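Handout 4: Putting a price on a two-arm bench

OK, so last time we got as far as Grendcombe's quote for the arms, and I promised we'd do the part I like best, which is everything else on the order! Have the Vlček worksheet open while you read (the one with the blank right-hand column, please, not the old one).

My rule is to split the list into what moves, what holds it up, and what it works on. The arms are the easy line. You ask Zuler, you ask Grendcombe, you compare lead times and you're done. The second line is where student budgets fall over: aluminum profile, corner brackets, the front rail, cable sleeve, base plates, baskets, wallpaper if you want a patterned background. Kvido Doležal priced his frame hardware in November and came to 3610, and he'd forgotten the brackets (sorry, Kvido, it's a good story).
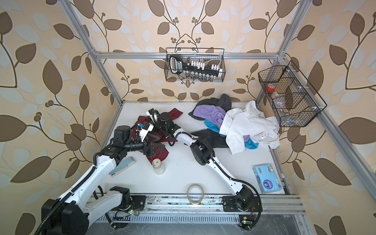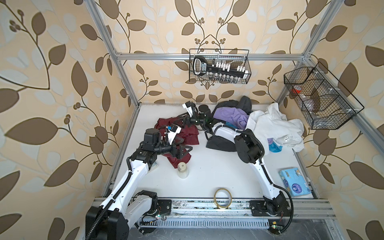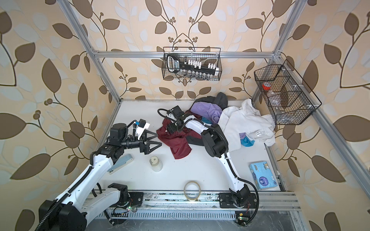 Fig. 2. Two-arm bench with clothing on the table, three views.

Go through Fig. 2 with a pencil and write down everything you'd have to buy. Don't skip the cheap stuff. Clothes, a roll of tape, a pack of tissues, a little bottle: each one is a few coins, but you'll want spares, and somebody has to go and get them. I put 10 percent on top for that and I've never had any left over.

Wrist cameras get their own line, with mounts. Vukalum sells the mount separately and the lead time is 31 days, so order those first and the frame second.

For next class: fill in the right-hand column, mark 2 items you'd put off until the second year, and bring me the shipping cost too. Questions 4 and 5 on the worksheet can wait.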